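3.2 Collecting the demonstrations

We had two ways of showing the arm what we wanted, and since a fair amount of our later discussion hangs on the difference between them, we hope the reader will bear with us while we set both out in some detail. In the first, which we call hand guiding, the motors were left slack and the person teaching simply took hold of the arm and moved it through the task. In the second, remote control, the same person sat at the far side of the room and worked a smaller leader arm, whose joint angles were passed on to the follower through the Nultora software. The task was the same in both: pick up a small block and put it into an open container.

Hand guiding is a lovely way to begin. People who had never touched a robot before took to it within a few minutes, and several of them told us it felt rather like helping a small child to hold a spoon. The trouble comes afterwards. A teacher's hand and sleeve are in nearly every picture the wrist camera takes, and a policy trained on those pictures (we learned this the slow way, during our February pilot at the Bainbridge workshop) becomes quite fond of sleeves. We therefore replayed each hand-guided run with the person standing well back, and recorded the pictures during the replay, keeping the joint readings from the original.

Remote control avoids the replay altogether, but it asks more of the teacher. Judging depth was the usual complaint. Our teachers tended to stop above the block with the fingers open, wait a moment, and only then go down to take hold of it. At first we thought of trimming these pauses away, as was done for the older Gandasel set, but after some debate we left them in. They fall at just the point where a small sideways correction is most useful, and a policy that has seen a good many such corrections seems to us a more patient sort of policy.

After throwing out runs in which the block was dropped or the link failed, we were left with 549 demonstrations, gathered by four teachers over two weeks. We refer to the whole collection as Dustwood from this point on. Each run was saved with its joint readings, the gripper opening and the pictures from two cameras, and every run was watched through once by somebody other than the person who had taught it. Figure 2 shows the arm at the block, with the container some way off to the lower left.

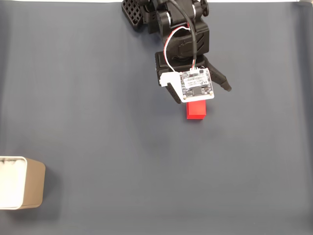
Figure 2. The follower arm over the red block, gripper fingers open.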